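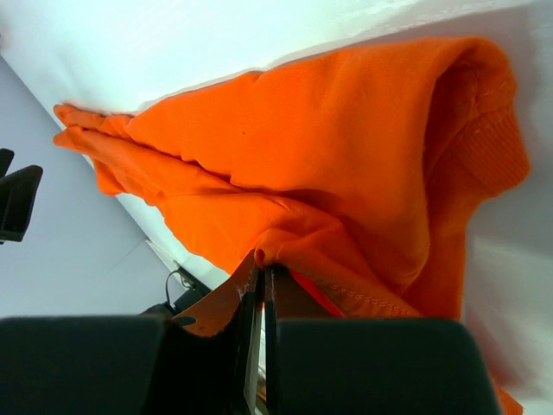
Urszula Wieczorek wrote:

> Can anyone tell me whether it's safe to dye over a color at home? I've got 2 packets of navy sitting here and a whole bag of things I'm sick of. My sister swears it all comes out brown. Also, stovetop or washing machine? I don't want to wreck the machine, it's the landlord's.

Hi Urszula, hi all,

Your sister's half right! Dye is see-through, so whatever is underneath keeps showing. Navy over pale blue or gray is lovely. Navy over yellow goes green. Navy over a strong orange, well, yes, you'll get brown, though it can be a really nice dark brown if you use enough dye (I have a skirt that went that way and I wear it constantly).

Check the labels first. Cotton, linen and rayon take it fine, polyester won't with the ordinary packets, and the stitching is nearly always polyester, so you end up with the old color running along every seam. I like that look, Margit can't stand it.

On the machine, I'd skip it if it's the landlord's. I use a big enamel pot that never goes back to the kitchen, and a bucket for anything bulky. Weigh your stuff dry before you start. My last load was 755 grams and I'd only bought enough for half that, so everything came out a sort of tired denim. Get it all soaking wet before it goes in, and keep stirring – the first ten minutes matter most, that's when you get the blotches.

Cường asked back in October about fixing the color with vinegar. I wouldn't bother on cotton, it's salt or soda ash you want there, whichever your packet says. Vinegar is for wool and silk.

I still have most of a box of soda ash if you want some, I can bring it to Tveit next time. And wash everything by itself the first few times, please, I have 13 pale blue dishcloths that used to be white.

Kerstin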